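## 3. Setting up the sorting table

Read this section through once before you start. It covers the Grellden table with the standard top and the shallow trays supplied in the Tóth tray pack. If you have the folding top, see Section 4.

### 3.1 Placing the table

1. Put the table on a level floor, away from doors that swing toward it.
2. Turn each foot by hand until it touches the floor. Press on each corner. If the table rocks, lower the foot diagonally across from the corner that moves.
3. Tighten the locking ring on each foot. Hand tight is enough.
4. Leave room to stand on both long sides.

**Caution:** Two people should lift the table. Do not drag it. The feet can bend, and a bent foot has to be replaced as a set (part 394).

### 3.2 Preparing the top

The top ships with a thin protective film. Peel it off from one corner, pulling low and flat. If the film tears, warm the edge with your hand and start again from the next corner.

Wipe the surface with a damp cloth and a drop of dish soap, then wipe again with plain water. Let it dry for 15 minutes before you put anything on it.

**Note:** Do not use scouring powder, steel wool, or furniture polish. Polish leaves a film that makes trays slide.

### 3.3 Setting out the trays

Trays go on after the top is dry. Start with one tray and add others only when you know how much space the work needs.

1. Pick the side you want to work from. Right-handed users usually keep the tray on the right.
2. Set the tray down flat with one long rim facing the middle of the table.
3. Keep the middle of the table clear. Items are moved through this space, and it is also where you check them.
4. Run a finger along the rim to make sure it is not cracked.

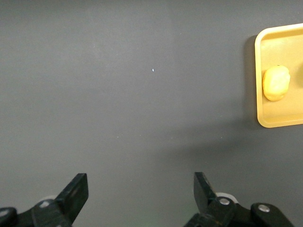
Tray color is up to you, but choose one that stands out from the top. Items are a separate matter, and if they are close to the tray in color you should plan for it. A pale yellow tray is easy to find against dark gray, while a yellow piece lying in it is harder to pick out at a glance. For matching colors like these, place one item at a time and look into the tray before you call it empty. Dark tops also show small specks of dust, so keep a dry cloth close by.

### 3.4 Placing items

- Lower items onto the tray floor. Do not drop them from above the rim.
- Place soft or rounded items near a side, with their widest face down.
- Do not stack items higher than the rim.
- Keep wet items off the trays until you have added a Zeltik liner.

**Caution:** Small items can be a choking hazard. Keep trays out of reach of children under 3.

The load limit for one tray is 3000 grams, spread evenly. A tray that bows in the middle is overloaded, even if the weight is under the limit.

### 3.5 Clearing up

1. Empty each tray before you move it.
2. Wash trays by hand in warm water. The rounded corners hold crumbs, so use a soft brush there.
3. Stand trays on edge to dry.
4. Wipe the tabletop from the far side toward you and catch the dust in the cloth.
5. Check the locking rings every 2 weeks if the table is in daily use.

Trays can be nested for storage once they are dry. Put a sheet of paper between them if they tend to stick. For replacement trays and liners, see the parts list in Section 9.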